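**Workshop notebook, April. Evaluation of the Luvent two-finger gripper and wrist camera kit**

Entry by Hamisi Ogola. To be read with the supplier's quotation, which is filed under Terano in the purchasing folder.

The kit is offered to us by Terano on a trial basis of 44 days. It comprises the gripper, one pair of standard fingers, the wrist camera and its cable, and a licence for the Luvent teaching software on one machine. The price quoted is £2,758 before tax. A spare pair of fingers is charged separately and has not been included in that figure.

The purpose of the trial is to establish whether the kit can handle small automotive parts for the Lidenon sorting line without a dedicated fixture. The workshop agreed to use fuse boxes as the first class of part. They are light, they have contacts that must not be bent, and the line already receives them in quantity.

Mounting was completed before noon. The adaptor plate supplied did not match our flange and was replaced by the Ticona plate from the old installation. The supplier should be asked to confirm the correct plate in writing before any order is placed.

The first matter examined was the approach. The operator is to align the part between the fingertips by means of the wrist view alone, without looking directly at the bench. The patterned cloth was retained so that the software would be tried against a busy background.

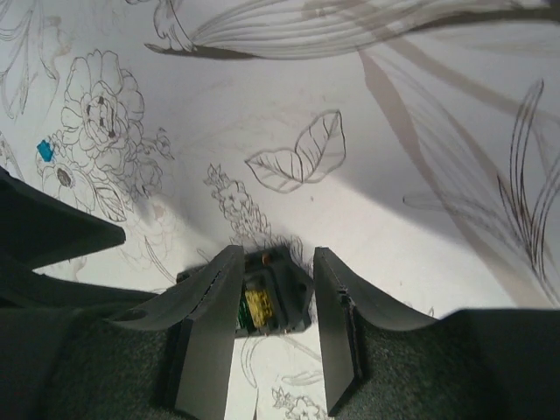
*Fig. 1. Wrist view with a small module beyond the fingertips, yellow component towards the open top.*

The view is adequate for alignment. Both fingertips remain visible, and the gap between them can be judged without difficulty. The gripper body occupies the lower part of the picture, and an operator accustomed to the previous camera will need to allow for this. Shadow is a more serious point. The right finger darkens one corner of the casing, and the software's edge detection should be tested again with a second lamp.

The grip was considered next. The closing force was set at 44 on the software's scale of 200. The handbook gives no conversion to newtons, and I have written to Terano to request one.
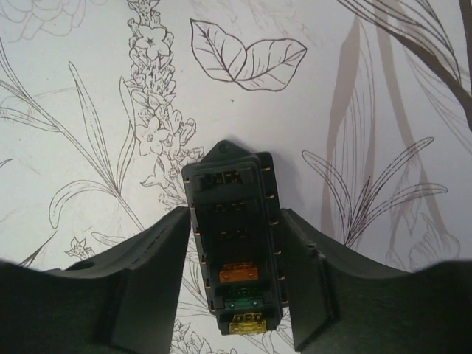 *Fig. 2. Fuse box held upright between the fingers. Orange, green and yellow blade fuses fitted; mounting tab uppermost.*

It should be noted that small contacts are present along both sides of the box, which are also the sides taken by the fingers. Any box used in the trial is therefore to be inspected under the magnifier before it is returned to stock. Softer finger pads are listed in the Luvent catalogue and a pair ought to be requested on loan.

A run of 174 cycles is proposed for the next session, all at the present force setting, with the result of each cycle entered in the log by hand. The software's own log does not record a failed grip separately from a cancelled one. This was raised with the supplier and no reply has yet been received.

Outstanding:

- Written confirmation of the adaptor plate (Terano)
- Force conversion table (Terano)
- Loan of soft pads
- Second lamp for the bench, to be drawn from stores
- Price of spare fingers, to be added to the quotation

No recommendation to purchase is made at this stage.

H. Ogola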